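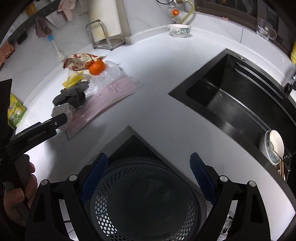 Search tips, recipes, fixes... Go

Kitchen robots and grippers: what to do before one drops your bowl in the sink

I get asked about these gadgets more than I'd like. Someone sees a video of a mechanical hand putting away dishes and wants to know if it'll work in a regular kitchen, with a regular mess. My answer is that it might, some of the time, and you should plan for the rest.

What set me off on this page was a letter from Ingeborg Görtz. She has a counter-mounted arm, a Histent, and she'd asked it to move a cereal bowl from the drying rack to the shelf. It got halfway. Then the grip let go over the sink, and the bowl took a chip out of the enamel on its way to the drain. The support line told her the bowl was "outside the recommended surface finish." It was a wet bowl. In a kitchen.

So, some tips, from her trouble and from mine.

Dry things first. Rubber pads hold a dry plate well enough and a soapy one badly. If you have to dry every dish by hand before the machine will take it, you're entitled to ask what you paid for.

Wash the pads too. Cooking grease builds up in the grooves and you won't see it. Warm water, a drop of dish soap, an old toothbrush, and only with the pads off the arm if the manual lets you take them off. Let them dry fully. I'd do it every 3 days if you fry a lot.

Get the plastic bags off the counter. This one matters most to me. A thin bag catches in a hinge, the motor pulls harder, and the bag winds itself in. Esko Rantala lost an afternoon picking one out of a Rathjen with tweezers. Never do that with the power on. Unplug it at the wall - the button on the front only puts it to sleep on a lot of models, and an arm that's asleep can wake up.

Same goes for cloths and dish towels. If they hang within reach, move the hook.

Keep it away from the gas. I don't care what the brochure says about obstacle sensing. A knob or a hose is an easy thing for a jaw to knock or tug, and I wouldn't run any arm near one. If you think something has been bumped and you smell gas, don't touch any switches, including the robot's. Get everybody out and call the gas company from outside.

Try it with junk before you try it with the good dishes. A mandarin is a decent test. If it comes back dented, the grip is set too hard. A plastic strainer is another, as the holes and the rim both give a jaw something to slip on. Do it five times, and do it over a folded towel. One good pass proves nothing, whatever they show you at the store.

Chopsticks, skewers, thin spoons: put them away yourself. Britta Buschmann tells me her Sirkstead manages forks fine. It also flung a chopstick behind the stove, and it's still back there.

Know where the stop is. Everyone in the house should be able to find it without looking, and kids should stay out of reach of the arm the whole time it's running. If a finger does get pinched, hit the stop before you pull. Yanking against a closed jaw makes it worse.

Write down what went wrong. Ingeborg got her repair paid for only after she sent in a list with times and what the thing was holding. "It drops stuff" got her nowhere.

As for whether to buy one - the arm she has cost her 1,511 with the bracket, and the sink repair was another 200. A dish rack does the same job standing still. I'll look again when one of them can handle a wet bowl.

Britta wants to know if olive oil on the hinges stops the squeak. No. It goes sticky, and then it really won't let go of anything. Use whatever the manual names, a very small amount, and wipe off the extra before it gets near food.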